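Folasmont staff newsletter, workshop pages
8/24/23

## Clamp handling on the arms: where we have got to

Most people in the building have walked past the trial table by now, and a fair few have asked what the arms are for and who will be working with them. Darren Dobson asked me to put the answers in one place so that he can stop giving them at the tea point.

The short version is that we are teaching one of the two arms to pick up and put down C-clamps. The job it is meant to take over is the returns bench. Every clamp that goes out with a Privetti order comes back to us, gets looked at, has its screw run back and goes into a crate. Last year that was done by whoever was free on the late shift. In practice it was usually Ekene Mohammed or Chiharu Honda, and both of them have said in reviews that it is the part of the week they would give up first. It is heavy on the wrists and it is dull.

The plan, which goes by the name Danladi on the noticeboard and in the minutes, is for the arm to do the lifting and laying out. A person will still do the looking. I will come back to that further down, as it is the bit that has caused the most discussion.

### What the arm does at the moment

It works one clamp at a time, with the clamp lying flat on the green board. The arm comes down from above and the gripper has two fingers, so it needs something narrow enough to close on and firm enough to hold. A C-clamp is an awkward shape for that. The frame is open on one side, the screw sticks out a long way and the T-handle slides about. Pick it up in the wrong place and the whole thing swings.

We have been trying holds at the swivel end of the screw, up at the top of the clamp. It was Chiharu's suggestion, made after watching the arm try the frame and the handle in the first week of August. Her point was that she never picks a clamp up by the handle herself and could not see why the arm should.
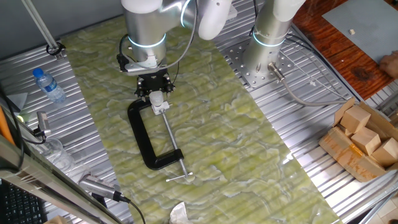
### What Ekene and Chiharu do now

Both of them have moved over to the trial table for part of each shift. Their hours and their grade stay as they were. That was agreed in writing before the arms were bolted down, and Funmilayo Afolabi has the letter if anyone wants to read it.

The work is different from what they were used to. A typical session goes like this. One of them lays the clamp out on the board and notes the way the opening faces. The arm makes its attempt. They write down where the fingers closed and what the clamp did next, then set it out again at a slightly different angle. They log 100 attempts for each type of hold before we change anything, and that is slow going.

Ekene says the first few days were harder than the returns bench, only in a different way. "On the bench your hands are busy and your head is free. Here you have to watch the whole time, and you have to write it down so that someone else can follow it. I went home tired and I hadn't lifted anything." He has since asked for shorter sessions, and we have cut them. He now swaps with Chiharu halfway through and does ordinary stores work in between.

Chiharu has taken to the notes more than the watching. She has rewritten the log sheet twice. The old one had a box for "dropped" and a box for "held", and she found that most attempts were neither. The new one has a line for how far the clamp turned in the fingers, and another for whether the handle slid. The people at Trultska who set up the control software have asked for copies, and she has been on two calls with them to explain what the columns mean. She was paid for the calls, in case anyone is wondering. That came up at the last staff meeting.

The total stood at 1083 logged attempts when this page was put together. Those cover all the holds we have tried, including the ones we gave up on early. We are not putting a success rate in the newsletter. The holds are too different for one figure to mean much, and the last time a number went on the noticeboard it was quoted back at us for a month.

### Who does the looking

At the start, Trultska offered us a second stage in which a camera would check each clamp for a bent screw or a cracked frame. Darren was in favour. Most of the bench staff were against, and I think they had the better of the argument.

A bent screw you can often see. What you cannot see so easily is a screw that binds for part of a turn, or a swivel that has started to seize. Ekene finds those by feel, running the screw in and out with his fingers, and he is quick at it. If the arm lifts and lays out and a person still turns the screw, we lose the wrist strain and keep the check. If the arm and a camera do everything, we save more hours and send out clamps that nobody has turned.

So for now the check stays with people. The returns job will be split, with the arm bringing clamps from the crate to the board and a person taking over from there. It does mean that somebody has to stand at the end of the line, and Chiharu has pointed out that standing and waiting for a machine to finish is its own sort of tiring. She would like the arm to lay out a batch ahead of time, so that the person can come and go and set their own pace. Trultska think this can be done. It would need a longer board and a bit more floor, and Darren is looking at whether the racking behind can move back.

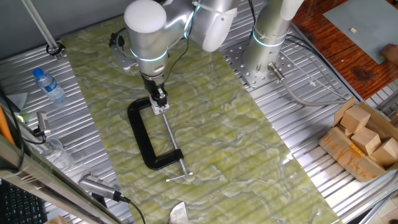
The other worry raised was about speed. When a machine sets the pace, people start to hurry to keep up with it, and nobody wants the returns bench run that way. The arm will wait. If there is no clear space on the board, it stops where it is and stays there until there is one. We have asked for that to be written into the set-up so that it cannot be changed from the keyboard by someone in a rush, and we have had an email from Trultska agreeing to it. The written version is still to come.

There was also the question of what happens to the late shift. At present there are 6 people on it, and there will be six on it when the arm goes live. The hours that come off the returns bench go to kit preparation, where we have been behind since the spring. Funmilayo has drawn up a draft rota with the change in it, and it is pinned up by the stores hatch. Please write on it. She would much sooner have the complaints now than after it starts.

### Things people have asked

**Can I try it?** You can, if you have done the safety briefing. It takes half an hour and Funmilayo runs it. You will not be allowed to move the arm on your own the first time.

**Will it learn other tools?** Possibly. Clamps come first because they are what comes back in the largest numbers. Wrenches have been mentioned. There is no date for any of it.

**Is the second arm doing anything?** It has no part in the single-clamp trials. It is meant for the batch layout, where one arm would hold while the other reached in, and that work has not started.

**What if it drops one?** It does drop them now and then. The clamp goes back on the board and the attempt goes in the log like any other. Keep your feet back and do not try to catch it. Ekene has had to tell two managers this already, and one of them was Darren.

**Will my job change?** If you work the late shift and take a turn on returns, yes, a bit. You will lift less and spend more of your time checking screws and swivels. You will also have to sign the machine log at the start and end of your turn, which is one more form than before. If you are on days, nothing changes for the moment.

### What comes next

Chiharu and Ekene will carry on with the present hold until they have their full set, and then try it with clamps turned the other way up and with the opening facing away from the arm. After that we want to put mixed sizes through. The Privetti returns are never all one size, and there is no use in a machine that can only manage the one.

There will be an open session at the table before the rota is settled. Both of them will be there, and Candela Villalobos will come over from the Privetti side to talk about what their site crews would like to see on the returns tags -- at the moment half the tags come back blank, and no arm is going to fix that. If you have a question you would sooner not ask in front of a group, put a note through the stores hatch and Funmilayo will see that it gets an answer.

Anyone who wants a copy of the new log sheet can ask Chiharu. She says to take the version with the grey heading, as the one with the blue heading still has the mistake in the third column.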